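Grasp Before Speed: The Case for a Written Handling Standard

Organizations that place robot arms in shared rooms have, for the most part, good rules about people. They mark the floor, limit the speed of the arm and train staff in the use of the stop button. Far fewer have written rules about objects. It is the position of this office that a site which cannot say, on paper, how its robots should approach, hold and release an ordinary household item is not ready to run them without close supervision.

The usual objection is that such rules slow the work. Managers at our Luscombe site made this argument when the first draft of the handling standard was circulated there in August. The draft asked operators to stop the gripper before every first contact, to confirm that the fingers were open on both sides of the item, and only then to close. Over a run of 200 grasps the added time was noticeable, and the managers were right to raise it. We did not withdraw the requirement. We did shorten the stop, and the revised wording has been in force at Luscombe and at Erner for several months.

A tall cup that narrows toward its base is a fair test of any such rule. It can be held low, where it is slimmer, or higher up, where the wall slopes outward, and the two choices call for different finger openings. An operator who has been told only to "pick up the cup" will choose by habit. The next operator will choose differently, and the records of the two sessions will not be comparable.

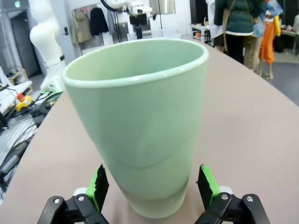
Who should decide how hard a robot may grip an object?

The person responsible for the site should set the limit in writing before work begins, and operators should be free to lower it but never to raise it on their own authority.

That division of duties deserves more attention than it receives. In many sites the force setting is left wherever the last shift put it. A setting suited to a folded towel is then applied to glassware, or the reverse, and the error is found when something breaks or falls. The Drutivent handling log, which we recommend for general use, gives the setting its own line at the start of each session. The line must be filled in by hand. Some operators find this old-fashioned, and we have no plans to change it.

We would also urge sites to keep records of failed grasps with the same care as successful ones. Of the 2,000 entries submitted in the last review, almost 90 had no stated outcome. An entry without an outcome cannot be used to improve a rule, and it should be returned to the site for completion.

The standard remains open for comment. Sites that wish to propose changes should cite the section concerned and attach the log pages on which the proposal rests.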